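The Trouble With Good Toys

Shuk-fan Siu goes looking for proof that the right playthings make cleverer children, and comes home with a headache and a bag of blocks

The woman on the Jeneo stand wanted to know how old my daughter was. Three, I said. She made a small sound, the kind a garage makes when you say how long it is since the last oil change.

"Three is quite a window," she said.

I had gone to the Stundville toy fair in May with a press badge and a bad attitude. Everything in the hall was good for you. There were stacking cups that built resilience and a wooden snail that supported early literacy, though how it did so was left to the snail. I walked past 138 stands, according to the floor plan, and I don't believe I saw the word "fun" on more than a handful of them. When it did turn up it was usually propping up something heavier, as in "fun-led numeracy".

None of this is new. Parents have been sold improvement for as long as there have been shops to sell it in. The alphabet went onto wooden blocks centuries ago, and Friedrich Froebel was handing out his spheres, cubes and cylinders to small Germans in the 1830s. What has changed is how exact the promises have become. Froebel thought children would come to feel the order of the universe through a ball of wool. Jeneo's brochure says its Stage Four set gives "a measurable lift in spatial reasoning", and when I asked who had done the measuring I was given a second brochure.

The second brochure mentioned a study. It took me three weeks and several emails to get hold of it. It had been carried out by the company, on 225 children whose parents had answered an advert on the company's own mailing list, and the lift had been measured by asking those parents whether they had noticed one. Most of them had. I would have noticed one too, having paid that much.

To be fair to blocks, there is decent work on them. Children who play with blocks and puzzles a good deal do tend to score better on some tests of turning shapes round in the head. The people who publish that sort of thing are careful about it. They will tell you that the sort of home with a lot of blocks on the floor is also the sort with a lot of other things going on, such as an adult down there too, talking. Pulling those strands apart is slow and dull, and it doesn't fit on a box.
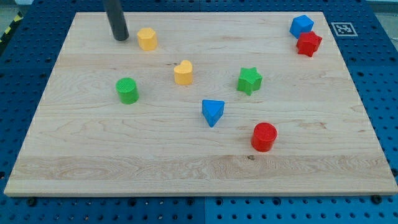

Then there is the matter of wood. Somewhere along the line it became a moral position. Plastic is what your child is given by relatives you can't control, and wood is what you choose. At the fair I heard wood described as calming, honest, grounding and, by a man from Montecinos who had clearly said it many times that day, "quiet in the hand". His company sells an eleven-piece set of plain beech arches. He told me the lack of colour left room for the imagination. Two aisles away I was told that bright colour woke the imagination up.

I asked him whether a child would learn anything from a beech arch that she wouldn't learn from a plastic one the same size. He thought about it for longer than I expected. "She'd learn what beech feels like," he said, and I liked him for it. It was the only straight answer I got before lunch.

There may be good reasons to prefer wood. It lasts, it can be mended, and it looks nicer on a shelf, which matters if you have to live with the shelf. All of those are reasons for the grown-up. I can find very little to say that a three-year-old gets anything different out of it. A cube in green plastic has as many corners as a cube in oak, and it hurts about as much when you tread on it.

The schools end of the business is worse, in my view, because the money isn't the buyer's own. Vinovham, which supplies nurseries, publishes a catalogue of 401 pages. I read it on the train home. It is arranged by what it calls outcomes, so that you can't look up "sand tray" but you can look up "self-regulation" and find the sand tray under it. The same sand tray turns up again under "early science", with a different photograph and, I noticed somewhere past Peterborough, a different price.

I rang them about that. It was a printing error, they said, and would be put right.

A nursery manager I spoke to, who buys from the catalogue and asked me not to name her, was less cross about all this than I was. She has a budget of some 200 pounds a term for new equipment and has to fill in a form saying what each thing is for. "If the catalogue gives me the sentence, I copy the sentence," she said. Her children's favourite item that term was the box the easel came in. She had written that up under self-regulation as well.

You could call that harmless, and on her part I think it is. She knows what she's doing. My worry is for the parents who don't get to see the form, and who come away believing that play is a kind of medicine with a dose. I have met them. I have been one of them, at two in the morning, reading reviews of a shape sorter as though it were a car seat. The reviewers were all doing the same. "Bought too late," said one, about a toy for babies of ten months. Too late for what? The child was one.

The Jeneo woman had used the word "window" five or six times by the time I got away from her. It is a borrowed word. There really are stretches in early life when the brain is set up to take in certain things, and the best-known work on it has to do with sight and hearing, and with what happens when a young animal is kept from using them. That is a long way from a family in a semi choosing between two sorts of bead frame. The general view among people who study this is that ordinary life gives nearly every child plenty to go on. You would have to work quite hard to shut the window by mistake, and you certainly can't prop it open with Stage Four.

I did buy something, I should say. It was nearly five o'clock, the stands were being packed up, and a man with no sign was selling off a bag of mixed blocks for the price of a sandwich. There was no age on the bag and no outcome. A few of the pieces plainly belonged to some other toy altogether.

My daughter tipped them out on the kitchen floor and looked them over. She put one in each of my shoes. She put another in the washing machine, where it stayed through a full cycle at forty degrees, and the rest she lined up along the skirting board and told off, one after another, in my voice.

I wrote to Jeneo to ask what skill that was. They have sent me a voucher.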